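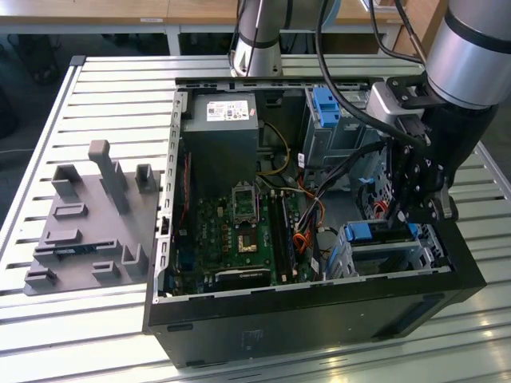 Most of the desktops sent to us, Okoth wrote in its first letter to the workshop, had been written off over a single failed part, and its offices wanted to know what became of the rest. The question still describes our work well.

# About Prunier

Prunier is a computer refurbishment and parts recovery company. We take in desktop computers from offices, schools and public agencies, open them, assess what they contain, and return sound equipment to use. Parts that cannot be used again are sorted by material and passed to licensed recyclers.

The company was founded as a repair counter with a single bench. Today we employ 30 people at our Clasach workshop and can receive up to 700 machines a month.

## How we work

Every tower is logged on arrival and laid on its side for opening. The side panel comes off first, and the interior is inspected before any part is moved. Our procedures cover the power supply, the memory, the processor socket and the drives, in that order. Cables are checked along their full length and replaced where the insulation is worn.

Motherboards receive particular attention. A board with a damaged socket is set aside for component recovery, while a board in good order is matched with a suitable processor and tested under load.
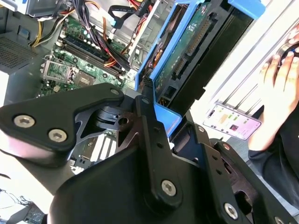 Hard drives are handled under a separate procedure. Each drive is recorded by serial number, and its contents are erased or the drive is destroyed, according to the client's written instructions. Drive caddies, rails and latches are kept by model, as replacements for older cases can be difficult to obtain.

## Records and reporting

All work is entered in Trustunitz, our inventory system. Clients receive a report listing each machine, the parts kept and the final outcome. In our last reporting year, 83 percent of the desktops we accepted went back into service in whole or in part.

## Working with us

We accept collections from organizations of any size. Consignments of more than 500 machines are scheduled in advance with our intake office. Collections for December should be requested before the end of the previous month.

Page last reviewed: March 2023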